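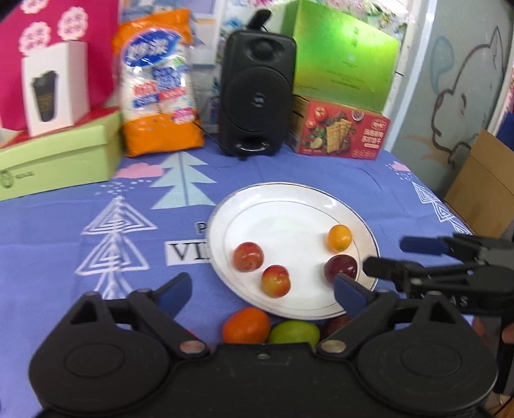

À propos de Londari
Accueil > Londari > Qui sommes-nous

Rechercher sur le site OK

Londari rédige des règles de bonne pratique pour les équipes qui apprennent à des robots à manipuler des objets de tous les jours, et nous adorons ce métier ! Nos textes parlent de pinces, de tables, de consignes données aux opérateurs, de tout ce qui se décide avant le premier geste et que l'on regrette souvent de ne pas avoir écrit. Prenez une assiette blanche à fin liseré argenté, des fruits dedans, d'autres à côté sur la nappe, et deux pinces noires aux patins bleus qui s'en approchent : voilà déjà de quoi remplir plusieurs pages de notre référentiel. Quelle pince a la priorité au-dessus de l'assiette ? Jusqu'où peut-on serrer une prune ? Que fait-on du décor, quand il y a une enceinte et des emballages au fond de la table ? Nous passons nos journées sur ces questions-là, et nous en redemandons.

Comment tout a commencé

L'association est née de l'agacement de Widad Khoury, alors responsable d'essais dans un atelier de Brenddale. Elle recevait des enregistrements de trois équipes différentes, tous soignés, tous impossibles à comparer : chacun avait sa façon de placer les objets, de nommer les gestes, de noter un échec. Avec Mircea Bogdan, mécanicien de formation et grand amateur de fiches cartonnées, elle a écrit une première liste de consignes qui tenait sur un recto verso. La liste a circulé, on l'a annotée, contestée, recopiée. La première version publique du référentiel est datée du 13/09/2018. Elle comptait 136 règles. L'édition en cours en compte 174, et nous en avons pourtant supprimé beaucoup en route (la règle sur la couleur des nappes a eu une vie très courte, les vraies tables ont des motifs et c'est tant mieux).

Ce que nous écrivons

Le référentiel est divisé en six cahiers. Le cahier « Espace partagé » est le plus lu : il traite du travail à deux pinces, des trajectoires qui se croisent, de la distance à garder quand deux opérateurs visent le même récipient. On y trouve la règle que Mircea cite à tout propos : celui qui tient un objet garde le passage, l'autre attend, pince ouverte. Le cahier « Aliments » est le préféré de Dalal Rawashdeh, qui l'a presque entièrement réécrit. Fruits entiers et mûrs à point, patins nettoyés entre deux séries, aucun aliment remis en cuisine après manipulation, une fiche pour chaque variété. Elle y a ajouté une échelle de fermeté que les ateliers nous réclament maintenant pour le pain et les œufs durs. On y travaille !

Le cahier « Décor » demande de laisser en place les objets ordinaires, boîtes, sacs, câbles, à condition de noter leur présence et de vérifier qu'aucun câble ne traverse la zone de geste. Le cahier « Matériel » parle de jeu dans les articulations, de vis de pivot à contrôler, d'usure des patins. Les deux derniers portent sur la tenue des journaux de séance et sur l'accueil des personnes qui débutent.

Comment une règle est adoptée

Toute personne qui pratique peut proposer une règle, par simple lettre ou par courriel. Gareth Haworth la relit, la reformule si besoin, puis l'envoie à nos ateliers correspondants de Tunbridge et d'Okoth, qui l'essaient sur leurs propres tables. Nous publions aussi les désaccords, en marge du texte. Une règle que les opérateurs contournent revient en relecture à la séance suivante, et c'est souvent là que les discussions deviennent passionnantes.

Nous rejoindre

Carla Sfeir organise les journées de lecture, chaque année en septembre, à Brenddale. On y vient avec ses propres notes, ses ratés et ses questions. Les débutants sont les bienvenus, leurs remarques nous ont déjà fait corriger des paragraphes entiers. Pour recevoir le référentiel imprimé ou proposer un atelier d'essai, écrivez à Carla en précisant le type de pinces que vous utilisez et la taille de votre table.

12 partages | 4 commentaires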